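Flowers on the table: learning to handle stems from hand-held demonstrations

Research update, 24/04/2025

Readers of the August issue will remember that the Zedalthorpe group had just begun work on soft and easily damaged objects. At that stage we had finished with cups and boxes and were asking what should come next. We settled on cut flowers. This item reports on the first full round of results, which are mixed, and on a change we have made to the way we record.

The method is the same one we have used since the start. A person carries out the task by hand while cameras on hand-held gripper tools record what happens close up. The recordings are then used to train a policy called Jelska, which predicts the next short stretch of motion from the camera views alone. There is no model of the flower and no measurement of force. If a stem bends, the policy has to learn that from what it sees.

Flowers are hard for three reasons. The stems in one bouquet are of different thickness and stiffness, so a grip that suits one will crush another. The heads are heavy for the stems that carry them and keep moving after the hand has stopped. And a bouquet never looks the same twice, even when it has only been lifted and put back on the table. Our earlier policies relied a good deal on the outline of the object, and with flowers the outline is not much help.

We collected 500 demonstrations for this round. Each covers one of 2 tasks: picking up a whole bouquet from the table, or drawing a single stem out of a bunch without disturbing its neighbours. Wide-angle lenses were used throughout. They bend everything near the rim, but they keep the fingers and the surroundings in the same view, and the tracking depends on the surroundings.

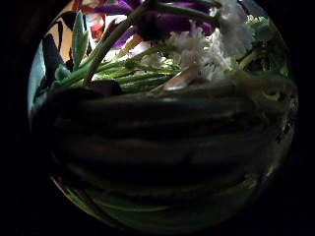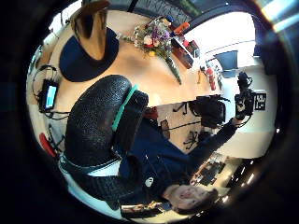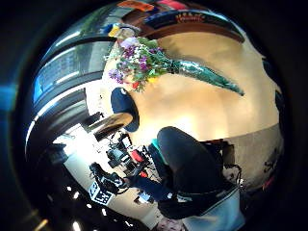

Recording with the bouquet, through the wide-angle lenses.

We set aside 30 trials for each version of the policy and scored them by hand. A trial counted as a success only if the bouquet or stem was held clear of the table and no flower head had come off. We did not give part marks.

On the whole-bouquet task the new policy did well. Most failures came at the very start, when the gripper came in too high and closed on leaves. Once it had hold of the stems low down it rarely let go. We had expected wrapped bouquets to be easier than loose ones, and they were, although shiny wrapping caused the tracking to drift in a few of the recordings. Those recordings were left in the training set. We may take them out next time and compare.

The single-stem task went less well. The policy learned to find a suitable stem and to close on it gently, but it pulled too fast. In the demonstrations people tend to pause for a moment after gripping, give a very small tug, and only then draw the stem out. The pause is short and the policy mostly skipped it. Our first thought was to add more data, so we recorded another 105 demonstrations of this task alone. They made little difference.

What did help was a change to the training step, which we are calling Stisau for now. The usual approach treats every moment of a recording as equally important. Stisau gives more weight to moments when the hand is nearly still and close to the object, on the grounds that a person who stops moving near a stem is probably deciding something. With this in place the pause came back, and the stems came out more cleanly. The cost is that the policy is slower overall and now and then hesitates where there is no need to. We think this is an acceptable trade for flowers. It would not be for parcels.

There is one result we cannot yet account for. A policy trained on both tasks together was better at the whole-bouquet task than one trained on that task alone, but no better at single stems. We had assumed that any benefit would run the other way. It may be that the single-stem recordings contain more views from close to the stems, and that these are what the bouquet task was short of. We are checking this by training on close views only.

Two practical notes for anyone planning something similar. Flowers change during a session, and a bouquet recorded in the morning handles differently by the afternoon — we now write down when each bunch was taken out of water. Gloves also matter more than we thought. A policy trained on recordings from one pair showed a small drop when tested against scenes recorded with another, so we now keep to one kind within a task.

The next round will use the same recording method with potted herbs, where the roots hold the plant in place and pulling is a mistake. A comparison with Từ, our older policy for rigid objects, is being run at the same time and should be ready for the following issue. The training settings for Stisau are on the group's internal pages, and we are happy to send them to other groups on request.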